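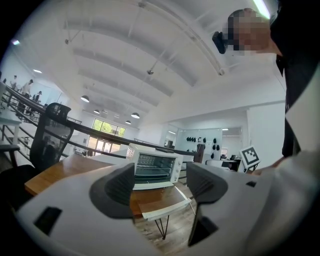 A toaster oven on a wooden table with hairpin legs.

FOR IMMEDIATE RELEASE

Totuden Opens a Lunchroom Program for Offices That Do Not Have a Lunchroom

Totuden, the workplace furnishing company that has spent years telling clients where to put their desks, announced in May that it will now tell them where to put their toaster ovens. The new service is called Drindico, a name that tested well with people who were asked to choose between it and "Snack Corner."

Drindico is meant for small offices, the kind with one large room, a few mesh chairs and no plan for lunch beyond hoping that everyone goes out. In a survey of 225 Totuden clients, 90 said their staff heat food on a surface that was bought for something else. Filing cabinets were the most common answer. One client wrote "the floor, but only in winter," and the company has chosen not to follow up.

The basic package is small on purpose. It comes with a toaster oven, a table to hold it, and a one-page sheet on how to share both without sending group emails. Totuden looked at larger appliances and found that most offices under a certain size want toast, leftover pizza and the occasional potato. They also want the smell gone by the two o'clock call, and Totuden is making no promises there.

The table is the part the company would like people to notice. It is the Ruchti, a wooden top in a warm finish on thin black hairpin legs, sold until now as a side table for reading areas. Clients kept putting appliances on it anyway. After several polite notes asking them to stop, Totuden gave the table a heat-resistant finish and raised the price a little. The Ruchti is still available without a toaster oven for customers who own books.

"We used to draw the floor plan and leave a blank spot marked 'future use,'" the company said in a statement. "Then we would visit six months later and the future was a bagel."

Each installation starts with a short visit, usually in the morning, before anyone is hungry enough to have strong opinions. A planner checks the outlets, measures how far the oven will sit from the wall and finds out who sits closest. That person gets a say. In offices where the only free outlet is next to the printer, Totuden will suggest moving the printer, and will wait while this is discussed.

Drindico also includes a service plan, Prumden, which covers crumb tray cleaning, a new rack when the old one can't be saved, and one visit a year to settle what the control knobs do. Clients in the trial asked for this last item more than any other. Many had been using a single setting since the day the oven was plugged in and were happy with the results, apart from the muffins.

The trial ran in 80 offices over the winter. Totuden reports that staff in those offices ate at their desks slightly less and stood near the table slightly more. Some 100 written comments came back, most of them kind. The complaints were mainly about fish. Totuden has added a line on fish to the one-page sheet and considers the subject closed.

Drindico is open to new clients now, with installations booked in the order that requests come in. Current Totuden clients who already own a Ruchti with something hot on it may join at a lower rate, and will not be asked how long it has been there.

About Totuden
Totuden plans and furnishes small workplaces. Its products include desks, seating, storage and the Ruchti line of tables. Drindico and Prumden are services of Totuden.

Media requests may be sent to the Totuden press office. Samples of the table are available on loan. Samples of the toast are not.

###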